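Pre-purchase safety checklist, tabletop arm cell, Room 407
Sterndale site

Walked by: Iestyn Lougher
Budget holder: Parveen Liyanage
Copy: Kieran Madigan, Štefánia Zeman
Status: draft 2, comments in as I went. Order goes out in December if the open items close.

Key: OK / FIX = before order / BUY = needs a budget line / ASK = waiting on someone

1. ROOM AND FLOOR

1.1 Floor level, no loose tiles where the table will stand. OK
1.2 Door clears the table with the arm parked. OK, but only if the table goes on the window side. Kieran to mark it with tape.
1.3 Walkway behind operator kept open. FIX. Old filing cabinet has to go. Felstead quote for removal is separate from the equipment quote, don't add them together like I did the first time.
1.4 Escape route sign visible from the operator seat. OK
1.5 Operator seat. ASK. Swivel chair on casters, can roll into reach while someone is looking at the screen. Want either a floor stop or a fixed stool. Parveen says stool, cheaper.

2. POWER

2.1 Dedicated outlet for controller. BUY. Electrician first, controller second.
2.2 E-stop cuts arm and gripper together. ASK. Haworth sheet says arm only, gripper on its own supply. Need it in writing before we sign. Štefánia chasing.
2.3 Second e-stop at the door. BUY. Was cut from draft 1 to save money. Back in.
2.4 Cables off the floor. FIX. Tray, covers, whatever is in stores.
2.5 No extension cords daisy chained. FIX, found one under the bench. Unplugged it.

3. ARM AND MOUNT

3.1 Mount plate rated for arm plus load. OK on paper. Plate not here yet.
3.2 Table bolted, not just heavy. FIX. Building wants a drawing before anyone drills. Kieran has the drawing, needs a signature.
3.3 Speed limit set and locked for shared work. ASK. Who holds the password? I'd say two people and not me.
3.4 Reach drawn on the table layout with the longest gripper fitted. FIX. Drawing on file is for the short one.
3.5 Service visit in year one. BUY. Haworth want it paid up front. Felstead will invoice after. Refilwe Tshabalala prefers after, so do I.

4. GRIPPER AND FINGERS

4.1 Spare fingers. BUY. 4 sets. Draft 1 had one set and that's silly, fingers are what gets broken.
4.2 Soft pads for shiny or hard objects. BUY. Metal on plastic slips, want to trial two pad types before comitting to a box of them.
4.3 Max grip force written on the cell, not just in the manual. FIX
4.4 What happens on power loss, hold or drop. ASK. Drop is no good over somebody's hands. Same email as 2.2, Štefánia.
4.5 Pinch points marked. FIX after install.

5. OBJECTS ON THE TABLE

Test objects come out of the small items budget, cap is 200 for this round. Keep receipts, Parveen will ask.

5.1 No glass. OK
5.2 Liquids. FIX. Any bottle with liquid in it stays capped and clear of the controller. Would rather have a drip tray, add to BUY.
5.3 Anything with a fan or motor: unplugged unless the task needs it on. OK, put it on the door sheet.
5.4 Tall or top-heavy things (cups on stems, trophies) checked for tipping when pushed from the side, before the arm goes near them. FIX, no procedure yet. Refilwe drafting.
5.5 Books and flat things. Can the fingers get under? Not a safety item strictly, but if the answer is no we are buying a suction tool and I want to know now.
5.6 Plants: leaves out of the sweep or plant off the table. FIX
5.7 Storage unit and shelf next to the table inside reach. ASK. Either we limit the arm in software or pay for a guard panel. Guard panel isn't in the budget at all right now.

6. SIM LAYOUT REVIEW

Went through the Wustness sim layout before pricing the guard. Comments:

6.1 Backs of chairs near the wall. Does the arm model know they're there? ASK
6.2 Spacing between objects on the white table. OK for the two-finger gripper. Not sure for the wide one.
6.3 Contact on curved metal. FIX. Finger angle needs a proper look before we pick pads (see 4.2).
6.4 Handles. A big handle sticking out sideways changes the clearance, add it to the reach drawing in 3.4. 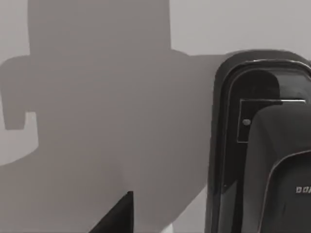
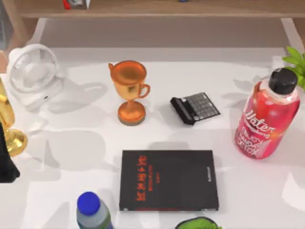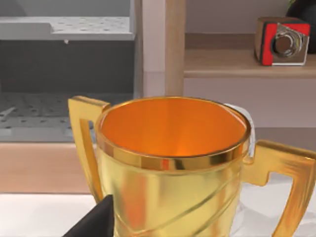 Chair by the wall goes with 6.1, tabletop with 6.2. Last one is 6.3 and 6.4, finger against the left side of the gold cup under the handle.

7. TRAINING AND SIGN-OFF

7.1 Operators trained before the arm is powered. BUY. Training day is a seperate line on both quotes.
7.2 Someone else in the room for the first runs. OK, agreed with Kieran.
7.3 First aid kit within reach of the table. OK, check dates on the eye wash.
7.4 Lockout tag and key. BUY, cheap, do it now.
7.5 Risk assessment updated from the old bench one. FIX. Old one still talks about a drill press.

8. MONEY, OPEN LINES

Second e-stop. Must have.
Spare fingers, 4 sets. Must have.
Drip tray. Must have, small.
Pads, two types. Trial only.
Guard panel. Waiting on 5.7, get a price from both anyway.
Suction tool. Waiting on 5.5.
Stool. Parveen has one in mind.
Service visit. Felstead terms preferred.

No order until 2.2, 3.2 and 4.4 are closed in writing. Everything else can run alongside.

Signed off by: (blank, Refilwe after the next walk)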